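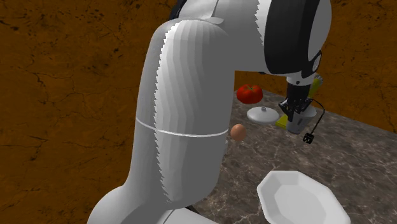 Simulated kitchen counter, arm holding the grey cup. Operators work from views of this kind.

Teleoperation Operators (fixed term, part time or full time)
Nulton Robotics, Otham site
Posted 2022-01-11
Reference: OTH-TEL

Nulton is recruiting operators to record demonstrations of manipulation tasks for the Bélanger project. The work is done by remote control. An operator sits at a desk station, moves a hand controller, and the arm follows. Part of the recording is done on physical arms in the Otham laboratory and part in simulation, using the same controller and the same software for both. New starters begin in simulation and remain there until they have passed the first assessment.

Background to the post

Bélanger is a study of how well a control policy learned from human demonstrations carries over from one kitchen layout to another. The current data set holds 3,911 accepted demonstrations. The next phase calls for a further 3,000, of which 600 are reserved for testing and will be recorded by operators who have had no part in the training portion. Please say in your application if you have recorded for us before, as this decides which portion you can be assigned to.

Tasks are short. Most consist of one instruction involving one or two objects: pick up the cup, set the egg on the plate, move the lid away from the block. Objects that have no part in the instruction are left on the counter on purpose, and they must be left undisturbed. Wall and counter textures in simulation are changed between batches. Operators should expect some odd combinations, such as veined marble against a cracked brown wall, and should carry out the task in the same way regardless.

What the operator does

Each session starts with a calibration of the hand controller and a check of the gripper opening. The station then shows an instruction and a starting layout. The operator carries out the instruction, marks the attempt as complete or failed, and moves to the next. Failed attempts are kept and labelled. They are not counted against the operator, provided that they are marked correctly.

The following points are assessed throughout:

Path. Movement should be steady and continuous. Long pauses in mid-air make a recording difficult to use and are the most common reason for rejection at review.

Approach. The gripper should come down on small objects from above wherever the layout allows. Sideways approaches are permitted for tall objects if the instruction sheet says so.

Clearance. The links of the arm count as well as the gripper. In the view at the head of this notice the egg lies almost against the white casing of the lower link, and a careless turn at the shoulder would be enough to touch it. Contact between a link and an object ends the attempt, and the attempt is marked as failed.

Occlusion. The gripper and whatever it holds will often hide part of the counter. The held cup in the same view covers part of the yellow block, and a yellow-green object is partly hidden behind the gripper. Operators are trained to plan the placing movement before the grasp, while the target is still in full view.

Release. Objects are to be set down, not dropped. The fingers open only once the object is resting on the surface, and the arm is then raised clear before any sideways movement.

Work on the physical arms

Operators who pass the first assessment may be scheduled for sessions on the physical arms. In these sessions some tasks are recorded by hand guiding: the arm is switched to a compliant mode and the operator moves it through the task by holding the wrist. This requires standing for up to forty minutes at a time. A second member of staff is present at the stop button for every physical session. Applicants who prefer to work only in simulation may say so, and this will have no bearing on selection.

We need

Good control of small hand movements, with either hand.
Normal or corrected vision, and the ability to judge depth from a flat screen. There is a practical test of this at interview.
Patience with repeated work. A batch contains 400 attempts and is normally spread over several sessions.
The ability to write short, plain notes in English on why an attempt failed.
Willingness to follow a written procedure, including on occasions when a quicker method seems obvious.

Useful but not required

Experience of remote handling, crane or excavator operation, microscope work, model flying or similar.
Familiarity with any robot simulator.
Some knowledge of coordinate frames. Training covers what is needed.

No degree is asked for. Earlier intakes have included a retired dental technician, two students and a former lift engineer, and their rejection rates at review did not follow their qualifications.

Training

Training takes six working days and is paid at the full rate. The first two days cover the controller, the gripper and the labelling rules. The next three are spent recording practice batches in simulation, with comments from a reviewer at the end of each session. The last day is the assessment, in which the candidate records a set of unseen layouts. One repeat of the assessment is allowed.

Hours and conditions

Contracts run until the end of August, with a possible extension if the Uvura phase is approved. Full-time operators work 35 hours a week. Part-time operators work a minimum of 14, in blocks of at least three and a half hours. Recording is limited to fifty minutes in any hour, and no operator records for more than five hours in a day. The remaining time is spent on labelling and on reviewing other operators' recordings.

Pay is by the hour and does not depend on the number of attempts accepted. We tried a payment per accepted demonstration in the first phase and dropped it — it produced hurried paths and a great many disputed labels.

All posts are based at Otham. Home working is not available, as the delay over a domestic connection is too variable for the controller. The simulation room is on the ground floor with step-free access. Desk height, chair and controller position are adjustable, and left-handed stations are provided.

Data recorded about operators

The station stores controller position, gripper state, joint positions, the rendered or camera view, and the operator's number. In physical sessions the cameras face the work surface, and hands and forearms may appear in the recording during hand guiding. Names are held separately by the project office and are not released with the data.

How to apply

Send a CV of no more than two pages and a short covering note to Latifa Tahiri, operator coordinator, quoting the reference above. The note should state the hours you can work, whether you would accept physical sessions, and any previous recording work for Nulton. Shortlisted applicants will be invited to Otham for a ninety-minute visit, made up of a short interview and a practical session at a station. Travel within the county is refunded.

Technical questions about the controller, the simulator or the task set may be put to Wenjie Dai, who leads the recording team. Applications are considered in the order received, and the notice will be withdrawn when all places are filled.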